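Working alongside a two-arm bench cell: setup and housekeeping

Storlow moved its mixed-goods sorting from hand benches to cells in May. The picking went to the arms. Staff time went to layout, cable checks and clearing stoppages, and most of the tips below come from those jobs.

Keep containers and flat work apart on the table, with the basket at the back and the board in front of it.
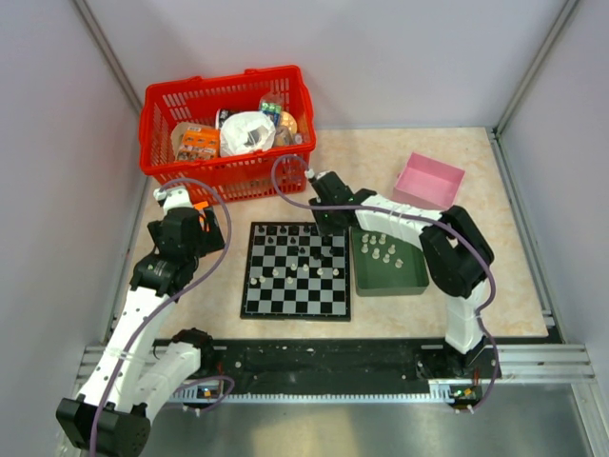
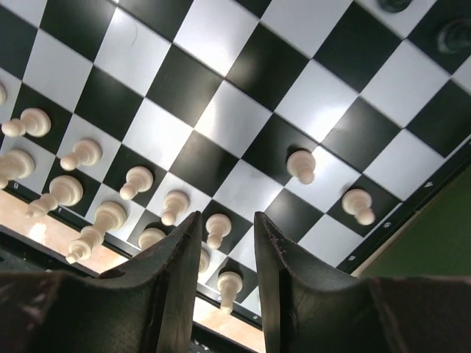
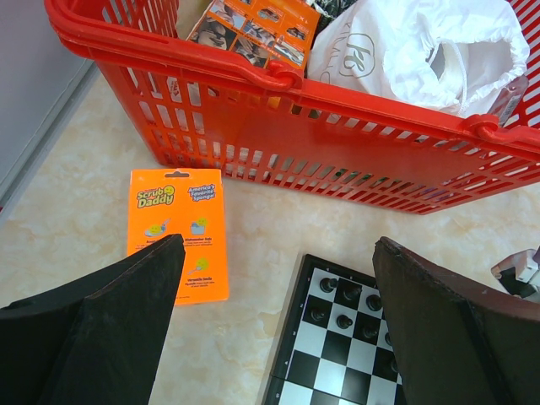 Basket handles: decide on one position and write it on the job card. A handle that is up for one run and folded for the next costs a re-teach.

Soft goods: bags and film packs shift when their neighbors are lifted. Load boxes first, then bags. Turn labels to the side the wrist camera approaches from.

Glare: glossy surfaces throw bright spots under overhead light. Move the lamp before touching the exposure setting.

Cables: leave enough slack for full wrist rotation, then move each joint by hand through its range with the power off. Check the clips along the mounting plate at the start of each shift.

Fingers: wipe with a dry cloth. Replace the pair together — a new finger against a worn one grips off center.

Stoppage log: Sorcha Kinnear's sheet has 17 lines, one per stop. Record the item, the arm and the time to clear. Stops under 7 seconds are left out.

Staffing: one operator now covers two cells. The work is lighter on the wrists and harder on attention, so rotate at the mid-shift break.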